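Reusing bubble wrap, part 2

The last Prideck parcel left me with more bubble wrap than the cupboard holds. Sheets that come out clean get folded. Sticky ones go to the sink for cool water and a drop of dish soap, no scrubbing.
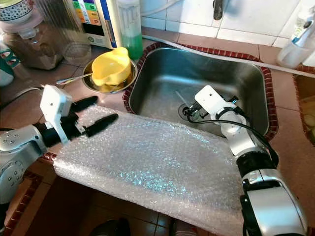 Bubble wrap over the front rim of the kitchen sink.

Tape residue comes off with a thumb after 4 minutes of soaking. Hang the sheet bubble side out and turn it once. Fongchan uses rubbing alcohol, which I have not tested on printed wrap.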